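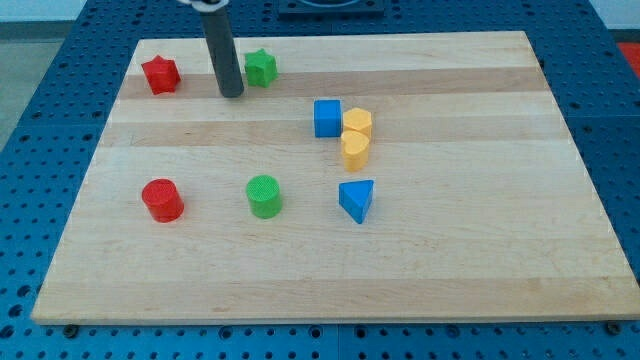 Oiling a maple board that has gone dry is mostly a matter of patience, and I think Tâm is overworking hers. I have refinished a fair number of these glued-strip maple boards, for myself and for the toy library, where we use them as play surfaces for the small shape blocks. The strips never match. On the one with the star blocks on it you can see pale wood with a few honey-colored bands running across, and a couple of those bands are slightly darker than their neighbors. Oil makes that difference stronger. If you like the board pale and even, use less oil than the tin tells you to, or use none and just keep it clean.

On June 10, 2025, Tâm Lại wrote:

> Hello all,
>
> I have taken over the block sets and boards from Wiebke and have two
> questions before the July loan period starts.
>
> 1. The maple boards have light scuffs on them from the blocks being
> pushed around. Do I sand these out? I did one board with 120 grit
> and then oiled it, and now it feels fuzzy and looks blotchy. I have
> put three coats of oil on and it is still blotchy.
>
> 2. Some of the painted blocks have left color on the wood, mostly the
> red ones. Soap does not move it. Is there something that will, and
> that is safe for things that two-year-olds put in their mouths?
>
> The binder says "see Lihua's notes on boards" but the notes are
> missing.
>
> Tâm

Taking these in order.

> Do I sand these out?

Light scuffs, no. I leave them. A board that children slide blocks over will have the same marks again by the end of the first loan, and each sanding takes off wood and rounds over the edges. I sand when I can catch a fingernail on something, or when there is a raised splinter along the front edge where the end grain shows. That edge is the place to check first. Run an old nylon stocking along it and it will snag on anything that could go into a finger.

> I did one board with 120 grit and then oiled it, and now it feels
> fuzzy and looks blotchy.

120 is too coarse to stop at. Maple shows every scratch and the oil sits in them. Let the board dry for a full week, then go over it with 180 and then 240, always along the strips. After that wipe it with a damp cloth, let it dry overnight, and take the fuzz off with a used piece of the 240. Do not press hard. Then one thin coat of oil, left on for 15 minutes and wiped off completely. When you think you have wiped off enough, get a clean rag and do it again. More coats on top of a blotchy one will not even it out.

Some of what you call blotchy may only be the strips. Put the board next to one that has not been oiled and compare. If the color changes in straight lines, it is the wood and there is nothing to fix.

We use plain mineral oil, the kind sold for cutting boards. Last year I bought the Lomero board wax and did not care for it here. It looked nice, but the blocks picked it up and went tacky, and then they picked up lint. I still have most of the tin if anyone wants it for a kitchen board.

> Some of the painted blocks have left color on the wood

I would want to know which set this is. The older Kohlhase blocks had this trouble when they were stored damp. If you rub a red one with a wet white cloth and the cloth turns pink, take that block out of the set and do not lend it. Check the other colors in the same set too.

For the wood, make a paste of baking soda and water, leave it on the mark for a few minutes, and rub with a soft cloth along the grain. Rinse the cloth often. If some of the color stays behind after two tries, it has gone in and you are down to sanding that spot, and then the rest of the face so you do not make a dip. Please no bleach. It raises the grain badly, and I do not want it on anything the toddlers get hold of.

As for washing between loans: warm water, a drop of dish soap, wipe both faces and the edges, then dry with a towel right away. Stand the board on its long edge so air gets to both sides. We lost two boards from the first batch when they were left flat on a wet counter over a weekend and cupped. One of them came apart at a glue line as well. I never did get that one flat enough to clamp.

My notes on boards were in the old binder, which I believe Takumi Iwasaki still has. Takumi, if you are reading, could you look? There should be a sheet on the Nasgate boards too, which are thinner and should not be sanded at all.

Catalina asked me off list whether we should order more boards now. The price she was quoted was 595 for the batch, delivered. I would wait until the ones we have are back and have been looked over.

Lihua Du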